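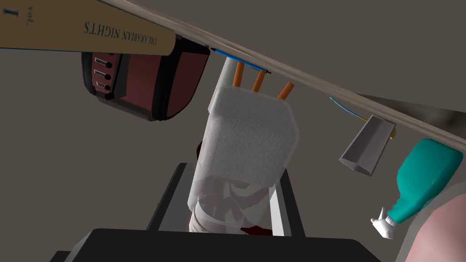
Dradano Home Scenes, Second Release: A Review After One Term of Use

Posted September 1, 2023
Filed under: Teaching, Simulation, Purchases

The second release of Home Scenes, the household simulation package sold by Dradano, has been in use on my own workstation and in the undergraduate manipulation course since June. Several readers asked for an assessment before the fall purchasing deadline. The following remarks are my own and do not represent the position of the department. The license was bought at the standard academic price, and Dradano has not seen this text before publication.

Scope of the product

Home Scenes is a library of furnished rooms and loose household objects, together with a scene builder that places those objects according to rules set by the user. It is delivered as a download with a year of updates. It does not include a physics engine of its own. It runs on top of Nellum, which must be licensed separately, and prospective buyers should take that into account when comparing the listed price with that of Grakatari, where the engine is part of the package.

The academic license covers 20 seats. Unused seats may be moved from one user to another through the account page, and the change took effect on the same day each time we requested it.

Installation

Installation on the teaching machines took 3 hours, most of it spent on the download. The installer checks the version of Nellum and stops with a clear message if the version is too old. One machine required a newer graphics driver, and the manual gives the correct version number in an appendix but not in the chapter on installation. I have reported this to the company.

The scene builder

The central feature of the second release is the clutter setting. The first release placed objects upright and well apart, and a grasp planner that performed well in it would often fail in a real kitchen or office. The new builder will lean things against one another, tip them over and place them upside down. A scene made for the grasping exercise put an upside-down volume of The Arabian Nights in the same small space as a glass container, a metal scoop and a teal spray bottle. No person arranging a shelf would produce that combination, and it has been useful for precisely that purpose.

The view from the gripper is well handled. With the glass between the two fingers, the dark gray of the fingers shows up clearly against the pale objects behind it, and the students could judge their approach without switching to an outside camera. Pale shapes and faint reflections come through the wall of the glass. Transparent objects have long been a weak point in simulated training material, and the students working on depth estimation regarded this as the main reason to upgrade.

Lettering is also improved. The title on the spine of the book can be read without difficulty, even inverted. Darragh Cullinane, who assisted with the laboratory sessions, used the book in an exercise on reading text at odd angles and found no need to replace the surface images supplied by Dradano.

Backgrounds are less convincing. Many of the generated scenes end in a flat grayish-brown surface with little in it to suggest a room. This is acceptable for close work. For any study in which the robot must find its way to the object, the furnished rooms should be used instead, and they load more slowly.

Contact and soft objects

Contact between rigid objects was stable throughout the term. Soft objects were less so. Cloth and sponge items are modeled with a simplified method, and they can settle into a neighboring object in a way that real cloth would not. The manual recommends a smaller time step. We followed that advice and saw an improvement, at a noticeable cost in speed.

Thin items such as pencils and cables behave acceptably if left alone. When pushed hard by a finger they occasionally pass through a board or a wall. The release notes list this as a known issue.

Documentation and support

The manual is complete, plainly written and badly indexed. The chapter on placement rules is the best part of it and should be assigned to students in full. The sample scripts ran without changes, apart from one that refers to a folder name from the first release.

Support is provided by electronic mail only. We submitted 15 requests during the period of review, and all were answered. Róisín Nic Giolla, who manages our software accounts, handled the correspondence and considers the service better than that of Foley, our previous supplier. Answers concerning licenses came quickly. Answers concerning soft contact took longer and on two occasions referred us back to the manual.

Recommendation

Groups that already hold a Nellum license and work on grasping in crowded spaces should consider the upgrade. The discount for holders of the first release is 50 percent, and it applies to the whole order, including added seats. Groups whose work depends on cloth should request the trial version and test their own tasks before committing funds. Those with no engine at present should obtain quotations for both Home Scenes and Grakatari and compare the full cost over the period of the license.

Our placement rules for the grasping exercise are available to other instructors on request. Please write from an institutional address and state which version of Nellum you are running, as the files for the older version are kept separately.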